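## 4. Folding T-shirts and other short-sleeved tops

This section covers everything that goes on the Jelter shelf insert as a flat fold: T-shirts, undershirts, and short-sleeved sleepwear. For polo shirts and anything with buttons, go to section 5. For socks and underwear, see section 7.

You will need:

- a clear, flat surface at least as wide as the shirt with both sleeves out
- the Jelter folding board (optional for adult sizes, recommended for children's sizes)
- the shelf divider, already clipped in as described in section 2

**Note:** Wipe the table before you start. Lint and crumbs stick to the front of dark shirts and are hard to brush off once the shirt is folded.

### 4.1 Before folding

1. Check that the shirt is fully dry at the collar and under the arms. These spots dry last.
2. Turn the shirt right side out. Reach in through the hem, take hold of both sleeves, and pull.
3. Sort by size if more than one person uses the shelf. The size is usually on a small label inside the collar.
4. Set aside any shirt with a cracked or peeling print. Fold it with a sheet of plain paper over the print.

**Caution:** Do not iron directly over a printed design. Iron from the inside, on low, or leave it alone.

### 4.2 Laying the shirt out

1. Put the shirt on the table front side up, with the collar toward you and the hem away from you.
2. Pull each sleeve straight out to the side. Take hold of it near the cuff, not at the shoulder seam.
3. Smooth the body with a flat hand, from the middle out to the side seams. Small creases are fine. Larger folds will show after stacking.
4. Check that the side seams lie along the edges. If one has rolled onto the front, lift the hem and let the shirt drop back into place.

Large lettering across the chest reads upside down to you in this position. The size label should be close to your edge of the table, where it is easy to check.
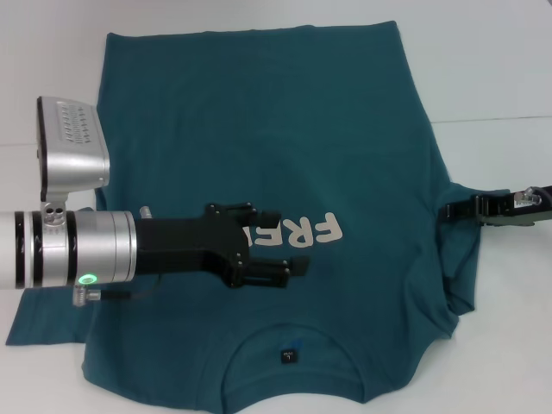
### 4.3 Making the fold

1. Turn the shirt over so the front is against the table. Keep the collar toward you.
2. Fold one side in to the middle of the back, then fold the sleeve back on itself so that it lies inside the edge.
3. Repeat on the other side. The two sides should meet or overlap slightly.
4. Bring the hem down to just short of the collar.
5. Fold in half once more for the standard shelf. For the deep shelf, leave this fold out.
6. Turn the finished shirt over. The collar or the upper part of the print should be on top.

**Note:** Thick cotton springs open after step 5. Press it for a few seconds with the board — do not use the edge, which leaves a line.

### 4.4 Stacking

Stack up to 71 thin shirts across the full insert, divided evenly between the bays. Heavier shirts take more room, so stop when a stack reaches the top of the divider. Put the fold facing out.

Replacement dividers are listed in the Jelter parts sheet under number 481.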